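June, workshop notebook, sunroom corner. Started 9.40.

Continuing with the soft furnishings for the garden side of the room. The brown fabric with white tassel trim is the piece we discuss here, ordered through Perrin under number 939. I wrote "trim" in the list but the supplier calls it "fringe cord", so please search for both words.

The tassels are made from white cord which is frayed on purpose. I like them very much, but the strands open into small loops and the loops catch on everything. This morning I looked at the thin white rod next to one of them, because I want to decide if a rod is good enough for keeping the strands in order, or if we need a comb.
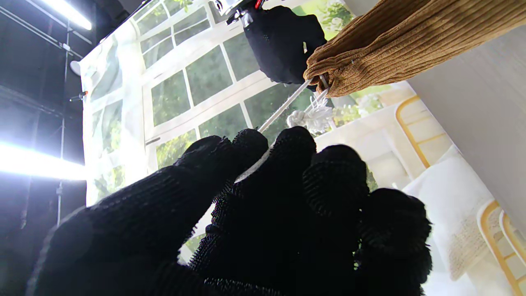 Jokura wrote in the margin that a comb pulls the loops open and after this they never lie flat again, so it is better to leave the tassel alone and only shake the fabric by one corner. I had the same trouble with a curtain last winter. For now no comb. I will ask Perrin if the cord can be washed at 30 or only by hand, the label is not clear to me.

Colour note: against the window the white looks much brighter than it does on the cutting table. If we compare with the cushion, we must do it in the same light, otherwise we will argue again about cream and white.

Then the side with the white French doors. The view of the lawn makes everything in front of it look darker than it is, so the brown should perhaps be one tone lighter. The wicker or rattan piece stays for the moment. It is tan and goes well with the brown. The lever handles are dark grey and I would not add another metal colour near them.
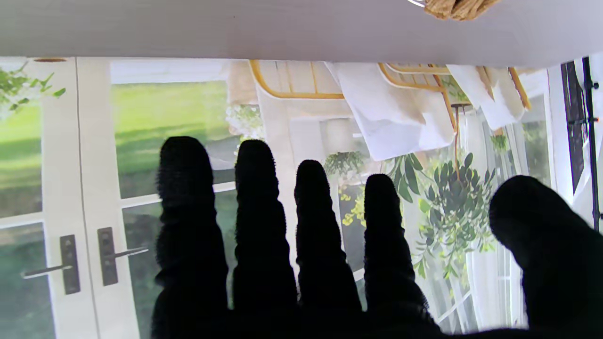 Still to do

- Ask Drasden for 2 samples of the lighter brown, 70 cm wide.
- Hanging greenery: keep it to the left, and not longer than now, so the door glass stays free.
- Write to Plikport about the 11 spare tassels, they are on the invoice but I can not find them in the box.
- Check the seam behind the tassels before we sew anything more.

Stopped at 12.15, will continue after the samples come.

Workshop notebook, shared pages. Questions to the workshop desk. Back to top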